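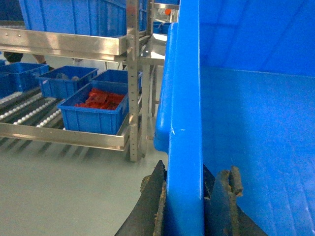 Brunton Realty Marketing Group
Minutes of the regular meeting, August 16, 2026

Present: office managers from the Zedier, Akero and Brunton offices, plus the listings coordinator. The Grirlow office sent apologies and written comments, which were read under item 3.

1. Minutes of the last meeting
Approved with one correction. The lockbox order was placed by the Akero office and should be charged there.

2. Email newsletter
The open rate has dropped for three issues in a row. Members looked at the last two side by side. Both led with market news and put new listings at the bottom. It was agreed that listings go first from the next issue, with no more than 20 in any one mailing. Zedier asked that rentals be kept in a separate section. Agreed.

The contact list still holds people who closed years ago and have asked more than once to be taken off. The coordinator will remove them before the next mailing goes out. Offices are to forward unsubscribe requests the same day they arrive, including any made by phone.

3. Listing pages on the group website
Grirlow wrote that buyers are calling about homes already under contract. The status on the site is changed by hand and can lag the MLS by 2 days. The web contractor has quoted for an automatic feed. Akero thought the quote was high and wanted a second one. Brunton would rather pay it and be done. After discussion it was agreed to get one more quote and decide at the next meeting. Until then each office checks its own listings every morning.

There was also a complaint that the mobile page shows the agent's phone number below the mortgage calculator. The coordinator will have it moved to the top.

4. Yard signs and open house materials
The new sign panels have been delivered – 40 in total, split evenly among the four offices. The old panels show the previous web address and should not go back out. Directional arrows are still on order. Zedier has spare riders for "Price Improved" and will share them on request. 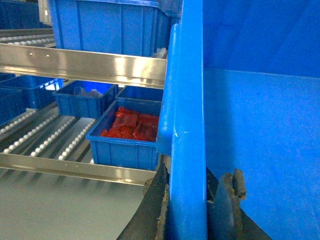 Blue bin and storage rack.

Brunton reported that sign-in sheets from open houses are coming back half filled in. A tablet form was suggested. Grirlow's comments were against it, as several of their sellers do not want visitors stopped at the door. No change for now. Offices may try the form if the seller agrees in writing.

5. Online reviews
Replies to reviews are uneven. Akero answers all of them, the others only the bad ones. It was agreed that every review gets a short reply, signed with the office name. Disputes about commission are not to be discussed in a public reply and go to the managing broker.

6. Fall advertising
The postcard mailing will run in November as usual. Members did not agree on whether to keep the newspaper ad. It brings few calls, but some sellers ask for it at the listing appointment. Held over to the next meeting, with call records from each office.

7. Other business
Parking at the Brunton office will be limited while the lot is resurfaced. Visitors should use the side street.

Next meeting at the Akero office. Agenda items to the coordinator one week ahead.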